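How does a robot learn to tidy a table?

Do you like to clean your room? Many children do not. In our robot club at school, 21 children try to teach a robot to clean a table. It is harder than it sounds!

The club has a team name, Guvel. Our teacher is Ms. Diễm Ung. We meet at 3 in the afternoon, and we work for 90 minutes.

A robot does not know what "tidy" means. You must explain it in very small steps. First the arm moves over the thing. Then it goes down slowly. Then the gripper closes. A gripper is the hand of a robot – it has flat fingers, and it can pinch like you pinch a cookie. 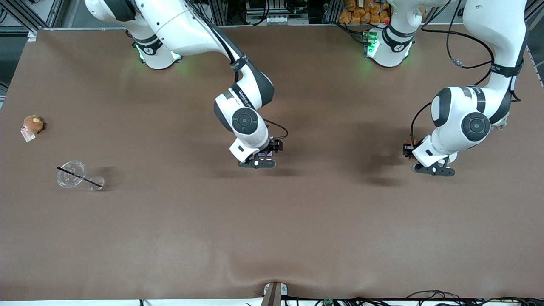
Two robot arms over the table. The toy bear and the plastic cup are on the left side.

A toy and a cup are two different problems. A soft toy changes its shape when you squeeze it, so the fingers can close a little more. A plastic cup can bend or roll away. A cup lying on its side is more difficult than a cup which stands, and the children had many discussions about where to hold it.

Sang Huỳnh is in fifth grade. He wrote in our club notebook: "The robot missed the cup 23 times. I was angry, then I moved the starting point a little bit to the left."

This is called testing. You try, you look, you change one thing and you try again. If you change three things together, you will not know which one helped.

Try it at home: use two spoons as a gripper and pick up a sock. After that, try a paper cup. Which one is easier for you?

In December we will show our work to the parents.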